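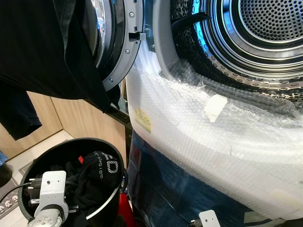

Morville Tokens: README

Hi, and thanks for downloading my token list! I'm Wayne Horrocks, and I've been picking up trade tokens and store cards since I was a kid with a paper route. What you've got is the whole of my Morville collection written up as one spreadsheet, plus a folder of notes. It started as a way to stop buying the same dairy token over and over (I own more of those than I'd like to admit) and it grew from there.

What's in it

There are around 900 rows. One row is one token, so if I have duplicates of a type they each get their own line, with their own weight and their own grade. The main file is tokens.csv and you can open it in any spreadsheet program. The other file, merchants.csv, lists the businesses that issued them, with whatever I could find out about addresses and years. Some merchants have a full paragraph and some have just a name and a question mark. Sorry about those!

The columns

id: my own number, written on the 2x2 flip the token lives in. The numbers skip in places where I sold or traded something.
merchant: the name as it's struck on the token, odd spellings and all. Go to merchants.csv for the cleaned-up version.
value: what it was good for. Usually cents, sometimes a loaf of bread or a quart of milk, and in one lovely case a shave.
metal: brass, aluminum, copper, white metal or fiber. I'm going by eye and by magnet, so please don't treat it as lab work.
shape: round, octagonal, scalloped, square and so on.
diameter_mm: measured with calipers across the widest point.
weight_g: see the note on scales.
holed: yes or no. Yes means somebody holed it later. If it was made with a center hole, it says "center" in the shape column.
grade: my opinion, and I'm a tough grader.
source: show, auction, trade, junk box or gift.
notes: anything else, including a lot of grumbling about old lacquer.

About the scales

I changed scales partway through. Everything with an id under 20 was weighed on my old kitchen scale, which only reads to the whole gram, and I haven't gone back to redo them. The rest were done on a little Zokora pocket scale that reads to two decimals. If you're comparing weights to sort out die varieties, leave the early ones out.

Where the tokens came from

The core of it is the Rahimi group, a cigar box full of bakery and dairy pieces that I bought in one go and spent a whole winter sorting. Parisa Sadeghi traded me most of the saloon tokens, and I still think I got the better end of that deal (hi, Parisa). Sorcha Nisbet went through old city directories and fixed a long list of dates I had wrong. The streetcar pieces marked "Vetasau" in the notes came out of the Vetasau auction, and I copied the lot descriptions as they were printed, so any mistakes in those could be theirs or mine.

Things I know are wrong or missing

The two bakery tokens with the wheat sheaf might be the same type with a worn die. I've gone back and forth on it and for now they're listed separately.

There are 3 rows with no merchant at all, only initials. If you recognize R.M.B. on a scalloped aluminum piece, please, please write to me.

I left out prices paid. A few folks have asked, and the answer is that I didn't keep good records and the ones I did keep would embarrass me.

No photos in this version. Pejman Parsa has offered to shoot both sides of everything on his copy stand and we're hoping to get going in October. I'll add a column for file names when that happens.

Using it

Go ahead and use it for whatever you like: articles, your own checklist, a talk at your club. I'd love it if you mentioned where it came from, and I'd love it even more if you sent me corrections. Put the id in your message so I can pull the right flip. I do updates in batches, so don't worry if yours doesn't show up right away.

Last updated May 2022. Changes this time: new dairy rows, directory dates from Sorcha, and a whole bunch of typos in the merchant names that Lăcrămioara Radu spotted.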